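Kernerix Doors is a simulated training pack for anyone teaching a mobile robot to open doors by itself. You get one small flat with parquet floors, lever handles and a bathroom behind a hinged door, and you can start practising within minutes of unpacking it.

Doors are a lovely problem. The robot has to find the lever, press it far enough, then move its whole body while the door swings, and getting any one of those a bit wrong spoils the rest.
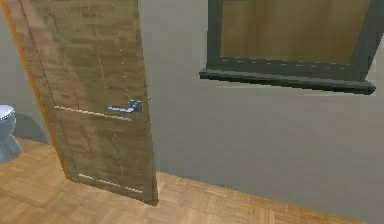
Every run can start with the door at a different angle, and we're really pleased with how much that helps. The pack comes with 80 starting layouts and 600 recorded openings to learn from, all replayable at any speed you like.

Handle and door finishes can be changed between runs – silver on light brown wood, bright green on dark, and plenty more. A policy that has only ever met one handle tends to get stuck on the next! 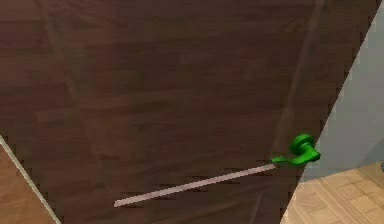

Drerneck, February

Version 51 is out. Lever stiffness is now its own setting, and resets are much quicker. Old recordings still load.
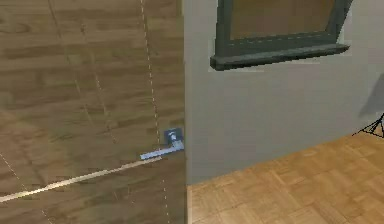
Brynjólfsdóttir wrote to us that the stiffness setting was the bit she had wanted most, as her robot kept letting go of the lever too early, and she asked whether sprung closers might follow. They will, and we're testing them now.
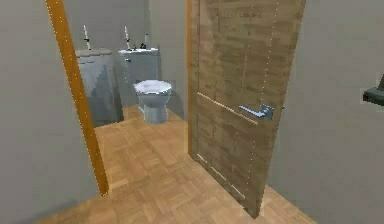
The pack runs on its own or inside Diltico, where you can queue up to 60 runs overnight and read the results over breakfast. Both downloads include the layout editor.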